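Packing for Durnotley tonight, train at 9 tomorrow and nothing is done. Dorota says one bag each. One! For four days at her mother's, with presents.

So no hardcovers, no second coat, boots go on feet. The cake tin is staying home, sorry Lech.

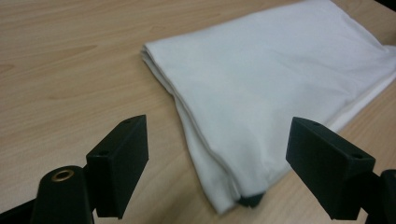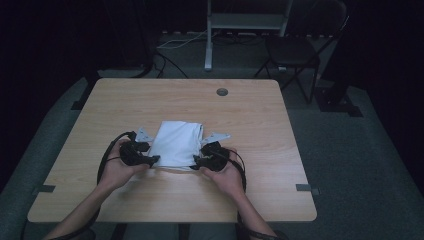

Tickets came to 242 for the both of us, which hurts, and the seats aren't even together. Renata paid 200 last December, same train, but she booked in the fall like a sensible person. Anyway. Anything white and soft gets folded into a rectangle like that one and goes on top of the bag, everyhting else rolled and shoved down the sides. Still need: charger, socks, the good cheese. Back friday, probaly with a cold.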